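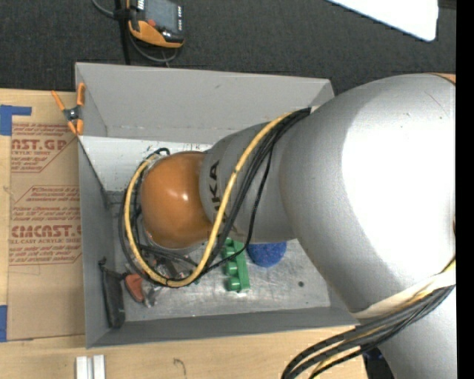 Corpus Brurholm - fiches de prêt d'une bibliothèque de quartier

Version 4

Présentation

Le corpus Brurholm contient la transcription de fiches de prêt en carton, utilisées par la bibliothèque de quartier du même nom avant le passage au catalogue informatique. Chaque fiche correspond à un livre. On y trouve le titre, l'auteur, la cote, et ensuite la liste des dates de sortie et de retour, tamponnées ou écrites à la main.

J'ai préparé ces données pour les personnes qui étudient l'histoire de la lecture publique, mais elles peuvent servir aussi pour des exercices de nettoyage de données, car les fiches sont très irrégulières. Le français n'est pas ma langue maternelle. Si une phrase de ce document n'est pas claire, je remercie le lecteur de me le signaler et je la corrigerai.

Contenu du dossier

fiches.csv - une ligne par fiche
prets.csv - une ligne par prêt, reliée à la fiche par le champ id_fiche
cotes.txt - l'ancien plan de classement, recopié tel quel
corrections.txt - la liste des corrections faites depuis la première version
LISEZMOI.txt - le présent document

Les fichiers sont encodés en UTF-8. Le séparateur est le point-virgule, et les champs qui contiennent un point-virgule sont entourés de guillemets doubles. Il n'y a pas de ligne vide à la fin.

Le corpus compte 182 fiches, réparties dans 19 classes de l'ancien plan. La classe la plus représentée est celle des romans. Les livres pour enfants étaient gérés dans un autre meuble, dont les fiches n'ont pas été conservées, et ils sont donc absents.

Champs de fiches.csv

id_fiche : identifiant, formé de la lettre B et d'un nombre
titre : titre comme il est écrit sur la fiche, fautes comprises
titre_norm : titre corrigé, avec les majuscules selon l'usage français
auteur : nom de famille puis prénom, quand le prénom est donné
cote : cote ancienne
etat : lisible, partiel ou abîmé
note : remarque libre du transcripteur

Champs de prets.csv

id_fiche : renvoi à la fiche
rang : position du prêt sur la fiche, à partir de 1
sortie : date de sortie au format AAAA-MM-JJ
retour : date de retour, même format, ou vide
main : T pour un tampon, M pour une écriture manuscrite
doute : 1 si la lecture est incertaine, 0 dans les autres cas

Quand le jour est illisible mais que le mois et l'année se lisent bien, j'ai écrit 00 à la place du jour. Ce choix pose un problème à certains tableurs, qui refusent une telle date ou la transforment sans prévenir. Je conseille d'importer les deux colonnes de dates comme du texte et de les convertir après.

Méthode de transcription

Toutes les fiches ont été saisies deux fois, avec plusieurs semaines entre les deux saisies, et j'ai ensuite comparé les deux fichiers. Les différences ont été réglées en retournant au carton. Quand je ne pouvais pas décider, j'ai gardé la lecture de la seconde saisie et j'ai mis 1 dans le champ doute.

Les tampons de l'ancien bureau utilisaient une encre violette qui a beaucoup pâli. Les chiffres 3 et 8 sont difficiles à distinguer, de même que 1 et 7 dans les dates manuscrites. L'ordre des prêts aide souvent : une date de sortie ne peut pas précéder le retour de la ligne au-dessus. Cependant j'ai trouvé 8 fiches où cet ordre n'est pas respecté sur le carton lui-même, sans doute parce que l'employé a tamponné dans la mauvaise case. Je les ai laissées dans cet état et la note le dit.

Les noms des lecteurs ne figurent pas dans le corpus. Sur les cartons, ils sont remplacés par un numéro de carte, et j'ai pris la décision de ne pas transcrire ce numéro non plus. Je sais que cela empêche de suivre un même lecteur d'un livre à l'autre. Le registre qui relie les numéros aux personnes existe encore, et je préfère ne pas rendre ce rapprochement possible.

Limites connues

Un livre très demandé remplissait plusieurs cartons, et en général seul le dernier a été gardé. Le nombre de prêts par titre est donc trop bas pour les ouvrages populaires. Il ne faut pas utiliser prets.csv pour établir un classement des livres les plus lus.

Une date de retour vide peut signifier trois choses : le livre n'est pas revenu, le tampon a été oublié, ou le carton a été retiré du meuble avant le retour. Rien sur la fiche ne permet de choisir.

Les anciennes cotes ne suivent pas une classification répandue. Le plan a été écrit sur place et modifié plusieurs fois - la classe « Voyages », par exemple, a absorbé une partie de la géographie. Je n'ai pas essayé de faire une table de correspondance.

Changements

Version 4 : le champ main est ajouté dans prets.csv ; les guillemets simples dans les titres sont remplacés par des apostrophes ; deux fiches en double sont supprimées.
Version 3 : séparation de titre et titre_norm.
Version 2 : correction des cotes de la classe « Théâtre ».
Version 1 : première mise à disposition.

Une nouvelle version est prévue en novembre, avec les mentions de reliure inscrites au dos des cartons. Les identifiants existants ne changeront pas.

Conditions d'utilisation

Les données sont diffusées sous licence CC BY 4.0. Pour les citer, on peut écrire :

Baysal, Yiğit. Corpus Brurholm, fiches de prêt transcrites. Version 4, 20 septembre 2025.

Pour signaler une erreur, merci d'indiquer l'identifiant de la fiche, le rang du prêt s'il s'agit d'une date, et la lecture que vous proposez.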